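Lamp shade yellowed on one side, clean it or replace it??

Home & Repair > Lighting > Shades and Bulbs

moth_lane
Posted 09/12/2021

ok so. cone shade, white, fabric over some kind of stiff backing. came from my aunt's place. one side has gone the color of weak tea, other side still fine. it sat by a window for years so I'm guessing sun but she also smoked so who knows

tried a dry sponge, got a little gray off, yellow didn't move. don't want to wreck it. base is nothing special but I like the shape of the thing and new shades in that size cost more than I want to pay

anyone washed one of these? in water I mean

jban_77
DON'T put it in water if the fabric is glued. glue lets go, shade turns into a taco. ask me how I know

if it's sewn onto the wire you can dunk it. look at the inside along the top ring, stitches = sewn. no stitches = glued

moth_lane
no stitches. just a rolled edge

jban_77
then glued. dry sponge, lint roller, soft brush, that's your whole kit. sorry

corduroy pete
Disagree. I've washed glued ones. Quick in, quick out, cool water, drop of dish soap, hair dryer on low right after. Did two for my mother's bedroom and one for the hall, all fine. People act like glue melts if you look at it

jban_77
what kind of backing tho. if it's the plastic kind sure maybe. paper backing no way

corduroy pete
Plastic I think. Didn't check

jban_77
ok well that's kind of the whole question

Seul-gi Ma
Sun yellowing won't come out either way. That's the fiber itself that changed, or the plastic behind it. Smoke will come out some. Take a white cloth barely damp, press it on the inside near the seam for a minute. Cloth comes up brown = smoke, worth trying. Cloth comes up clean = sun, leave it

Also what bulb was in there? The old 100 watt ones cooked shades from the inside. You'd see it darker up near the top ring, where the heat goes

moth_lane
oh. yeah it IS darker near the top. on the one side. so the bulb was leaning maybe?

Seul-gi Ma
Could be. Bent harp or a loose socket. Check it before you put a new shade on or you'll do it all over again. Unplug it first obviously

drainpipe
Just buy a Sorik shade. 27 bucks, done. I've got three of them in the house, no complaints

corduroy pete
The Sorik ones come with the wrong fitter for half the bases out there. Bought one in November, had to get an adapter ring, adapter didn't sit flat, shade tilts like it's had a few. Flotix makes a better one. Costs more

drainpipe
mine sit fine. you sure you measured

corduroy pete
Yes I measured. Top ring, bottom ring, slant. It's the spider fitter, it's short

jban_77
both of you are right, they changed the fitter at some point. older boxes say 3702 on the bottom flap and those are the short ones. got burned on that too. look at the box before you pay

(this is Jae-in Ban btw, lost my old login, some of you know me from the furniture board)

moth_lane
hi Jae-in!! you helped me with the sticky drawer

ok did the damp cloth thing. came up tan. not brown. tan

Seul-gi Ma
So a bit of both probably. Try the inside with a barely damp cloth, small patches, let each one dry all the way. Don't rub. Stop if the fabric bubbles

tallow_and_twine
jumping in on the size question. I went back and forth between cone and drum for ages, ended up with a cone, on a black base that flares at the bottom. white shade against the black looks sharp imo. wide bottom ring throws more light on the table too, good if you read or sew by it 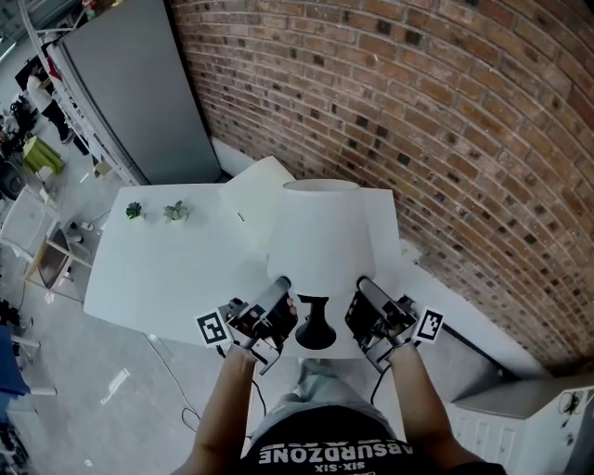 white cone shade, black flared base

drainpipe
nice. love a black base

corduroy pete
Cones are good till you have to find a second one to match

tallow_and_twine
true lol. I gave up on matching

moth_lane
ok thats basically the shape of mine. my base is brass tho

update: did one patch on the inside, got lighter, no bubbles. gonna do the rest over the next few days. the harp WAS bent, just slightly, squeezed it back. putting an LED in there so no more cooking

if it looks bad when I'm finished I'll turn the yellow side to the wall

Seul-gi Ma
Good. Keep the dryer away from it

corduroy pete
Dryer's fine on low

jban_77
pete. no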